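December 28, 2022

Brirker brings Karaki under its roof

Hi, Roswitha Reinholz here, and I get to share some big news! Brirker has bought Karaki, the everyday clothing label out of Brelton, so we now own 6 consumer brands, from soap to snacks (and yes, my mother already asked for a discount).

I know what people think when a bigger company buys one they like. So let me say it plainly: the Karaki name stays, the Brelton office stays, and all 80 employees keep their jobs. Solange Millet will go on running it, and she'll report to me.

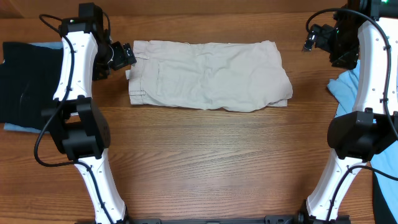 2 min read

One more thing I'm excited about: starting in September, every Karaki label will carry the Brirker name too. Shoppers should know who owns what they buy!

Press contact: Jade Dufour, Brirker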